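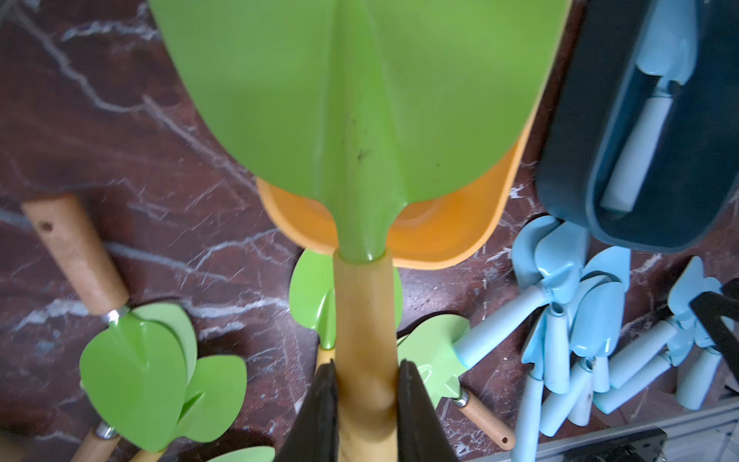
Petits outils de jardin : vos questions, nos réponses

Boutique Bornari, rayon plein air. Page tenue par Hugo Esteban, relue par Ainhoa Mateos quand elle a le temps.

Pelle en plastique, est-ce que c'est sérieux ?
Tout dépend de ce que vous comptez en faire. Pour du sable, du terreau, des feuilles mortes ou une neige de bonne composition, oui. Pour déterrer une souche de laurier, non, et nous avons en réserve une petite collection de pelles retournées par des gens qui pensaient le contraire.

Quelle différence entre la pelle verte et la pelle orange ?
La couleur. On nous pose la question toutes les semaines, souvent avec l'espoir d'une révélation. La verte disparaît dans la pelouse au bout de dix minutes, l'orange se retrouve même après le goûter. Si vous avez deux enfants, prenez une de chaque, ou deux identiques, et venez nous raconter comment s'est terminée la dispute.

À partir de quel âge ?
Nous conseillons les petites pelles et les transplantoirs à partir de 4 ans, avec un adulte à proximité. Les transplantoirs ont une lame en métal et un bout pointu. Ce ne sont pas des jouets, même peints en vert vif.

Pourquoi un manche en bois et pas tout en plastique ?
Le bois tient mieux dans la main, se ponce et se remplace. Il demande aussi qu'on s'occupe un peu de lui, ce qui explique la question suivante.

Mon manche est devenu gris et rugueux. C'est normal ?
C'est ce que fait le bois quand on l'oublie tout l'hiver contre le mur du garage. Un coup de papier de verre fin dans le sens du fil, un chiffon, de l'huile de lin, une nuit de séchage. Étalez bien à plat le chiffon huilé, dehors, avant de le jeter : roulé en boule, il peut prendre feu tout seul, et nous préférons vous vendre des pelles que des extincteurs.

À quoi sert le trou au bout du manche ?
À passer une ficelle pour suspendre l'outil. Casimiro Urquijo, à l'atelier, précise qu'une ficelle passée dans le trou ne sert à rien si l'outil reste par terre à côté du clou. Il le précise à tout le monde.

La bague en métal a du jeu, que faire ?
Le bois a séché et s'est rétracté. Beaucoup de sites recommandent de tremper le tout dans un seau d'eau. Cela marche jusqu'au lendemain. Mieux vaut retirer le manche, nettoyer, mettre un peu de colle époxy et laisser prendre sans y toucher. Si la lame elle-même bouge dans la bague, rapportez-nous l'outil.

La peinture verte s'écaille. Est-ce que je dois repeindre ?
Seulement si cela vous chagrine. Un transplantoir qui sert perd sa peinture à la pointe, c'est même à cela qu'on reconnaît les gens qui jardinent. Essuyez la lame et graissez-la légèrement avant de la ranger.

Puis-je poser mes outils sur une table en marbre ?
Vous pouvez. Le marbre poli est très joli sous des outils de jardin, il l'est un peu moins sous le gravier resté collé dessous. Brossez d'abord, étalez un vieux torchon ensuite, et surtout pas de vinaigre pour effacer les traces : il attaque la pierre. Eau tiède et savon neutre.

Comment ranger les pelles sans y consacrer une pièce ?
Emboîtées l'une dans l'autre, à condition que les modèles s'y prêtent. Les transplantoirs se mettent tête-bêche dans une caisse basse. Le porte-outils Geum les accepte aussi, manche en haut, si vous aimez que les choses soient droites.

Vendez-vous les manches seuls ?
Oui, référence 218, en longueur unique de 44 cm. Mesurez le vôtre avant de commander. « Il est à peu près comme ma main, en plus long » n'est pas une mesure, même par téléphone.

Livrez-vous à Beklow ?
Oui, ainsi qu'à Pedthorpe. C'est Gitau Sang qui fait la tournée, le matin. En décembre, comptez 2 jours de plus. Il ne bêche pas sur place, merci de ne plus le lui demander.

Ma question n'est pas dans la liste.
Écrivez-nous par le formulaire de contact, avec une photo de l'outil si possible. Les demandes de pièces vont à Urmas Jankauskaitė, le reste arrive chez Hugo.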